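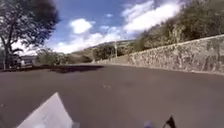
# Vulis should sell the Pisten by the bend

Vulis sells the Pisten road robot on distance: 67 miles to a charge. I care more about curves, and the stone wall on this one. 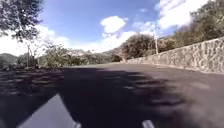 ## Shade is the test

Tree shadow lies over the near pavement, with bright asphalt past it. Buyers should ask for trials on roads like that. 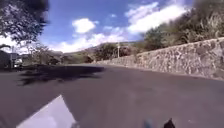

*The wall, with tree shadow to the left.*

The Jundo mapping plan costs $2,000 a year -- too much for a service the robot needs anyway. Siu-ming Ho at Hsiao defends the price. I would fold it into the sale. 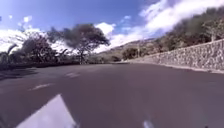

*Dashed white markings before the curve.*

Until Vulis does that, I would rent for 2 months and hold off on buying.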